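Film restoration lab Sisunero completes color pass on "Hämmerli"

April 17, 2022

Post-production house Sisunero has finished the color pass on the restored version of "Hämmerli," a political satire about a district water board, directed by Ambros Marti. The restored film runs 143 minutes, 4 minutes longer than the cut shown in theaters.

The extra material comes from a single reel held separately from the camera negative. It contains most of a budget hearing that the distributor, Drerent, removed before release. The sound for the hearing survived only on a magnetic track with uneven levels, and dialogue in two shots has been rebuilt from a rehearsal tape.

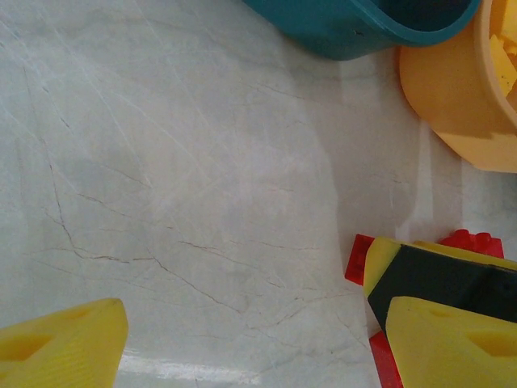 Scanning and repair

The negative was scanned at 4K from 19 reels. Sisunero logged 228 splices, a high number for a feature of this length, and reinforced the weakest of them by hand before the film went through the scanner. Dirt and scratches were removed shot by shot. Automatic cleanup was switched off for the rain sequence in the second act, where the software read raindrops as damage and erased them.

Grain was left at its original level. Marti asked that no sharpening be applied to the hearing scenes, which were shot on a faster stock than the rest of the film and have always looked softer.

Vanderleia Peixoto, who supervised the grade, worked from a release print with faded blues and from Marti's shooting notes. The notes call for a cold, slightly green office interior and warmer exteriors. Peixoto said the print was useful for contrast but could not be trusted for hue.

"We matched the board room first and built the other reels out from there," she said. "The corridor shots took the longest. The lighting changes twice between setups and the cut hides very little of it."

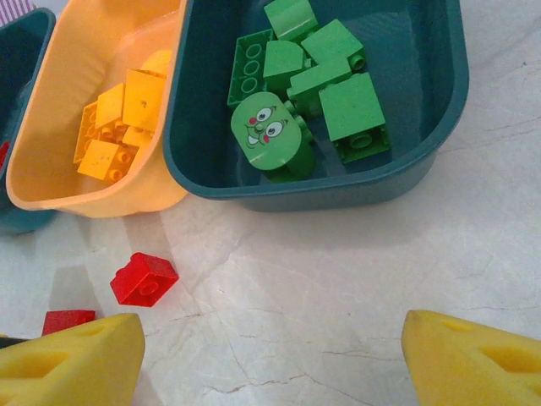
Green and yellow toy blocks in separate plastic bins.

The soundtrack remains mono. A stereo remix prepared for an earlier home video edition was reviewed and set aside, as it had moved several off-screen voices to the side channels. The new master keeps the original balance, with hiss reduced only between lines. Subtitles have been retimed, and the opening title cards were rescanned from a separate element. 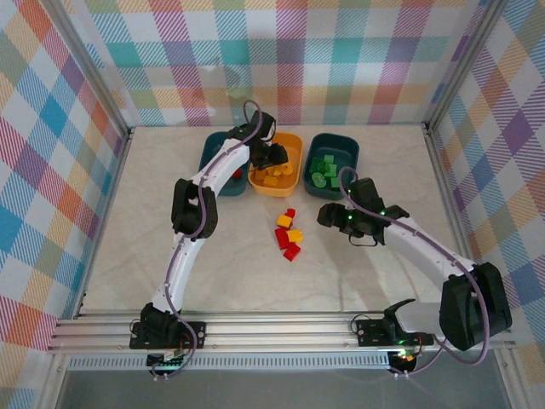
Two robot arms over a pale work surface, with bowls along the back.

Distribution company Grotix holds theatrical rights to the restored version and plans a limited run in November. A disc edition will follow with both cuts of the film. Drerent retains television rights to the shorter version.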